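About Retano Wheel Trim

Retano sells replacement hubcaps, wheel covers and center caps for everyday cars and vans. We started with a single rack of used covers behind a tire shop and now keep 1465 part numbers on hand, 460 of them for vehicles the makers no longer supply.

Most of our stock comes from two places. New covers are bought in from Trevix. Used ones come through Panasiuk, a salvage yard that pulls them before the cars are crushed. Used covers are washed, checked for broken clips and sorted into three grades. Grade C has visible scuffs and is priced that way.

We sell single covers as well as sets. Many people lose one cover on a pothole and don't want to pay for four - a matched single usually ships the same day if you order before noon.

Our counter in Sasero is open weekdays and Saturday mornings. Bring the old cover if you still have it, or read us the size from the side of your tire. We carry 15 inch to 20 inch. Returns are accepted within 20 days.

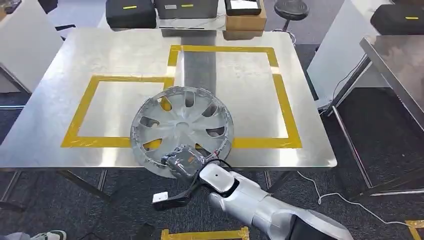
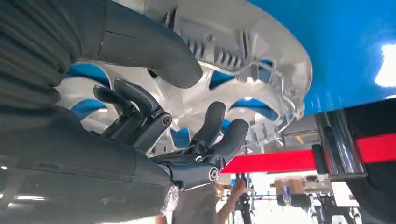
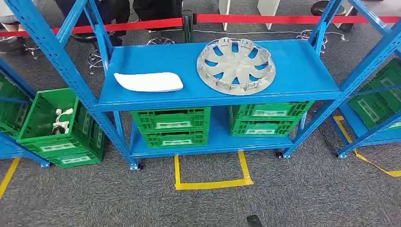
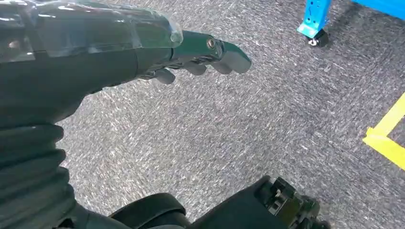 Do you buy used hubcaps from the public?
We take full sets of four at the Sasero counter, any weekday. Single covers are accepted only if the part number is on our wanted list.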